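Ticket 174: Knob turn task stalls before contact
Project: Mallix chore trials
Site: Buston, simulation bench
Component: Asden wrist camera policy, two-finger gripper
Status: Open
Priority: Medium

Opened Tue 17 December

Summary
Policy approaches the knob, stops with the fingers open and does not close. Run ends on timeout. Seen in simulation only so far; hardware runs are on hold until this is understood.

Background
The Amadi task list has the knob turn under "kitchen and workshop, basic". The other entries in that group (lid off, drawer shut, block to tray) pass often enough to move on. The knob turn does not. We ran 200 episodes over the weekend with default settings. Seven ended in a completed turn.

Steps to reproduce
Load the knob scene with the wrist view on. Start the policy from the standard pose. Wait for the approach to finish. Arm holds position until the timer runs out.

Tried so far
Raised the timeout. No change — the arm just waits longer.
Lowered the grip threshold. Fingers closed early in a few runs, well above the knob.
Cleared the calibration cache and reloaded the fisheye model. No change.

Wrist view with the fingers open and the knob inside the yellow outline:

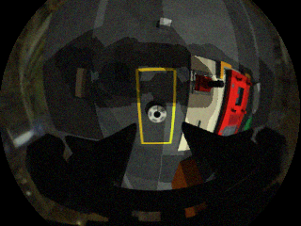 Asden support replied that the hold is probably a depth problem and that the grip threshold should go back to its default. A round knob seen from above gives the policy very little to judge height by, and it will not commit to a close below its confidence limit. They asked for the depth log from one failed run and one good run, and suggested a slower final descent. They also said a person would feel for the knob at this point, and the current release has no touch input at all.

Update
Threshold restored. Descent speed cut to a quarter. First batch: 4 completed turns in 20 minutes, then the same hold. Better, but not something to put in front of a stove. Depth logs attached for both cases.

Open items
Confirm whether the confidence limit can be set per task.
Repeat with a lever handle in place of the knob.
Knob turn stays marked "not ready" on the chore list until the hold is fixed.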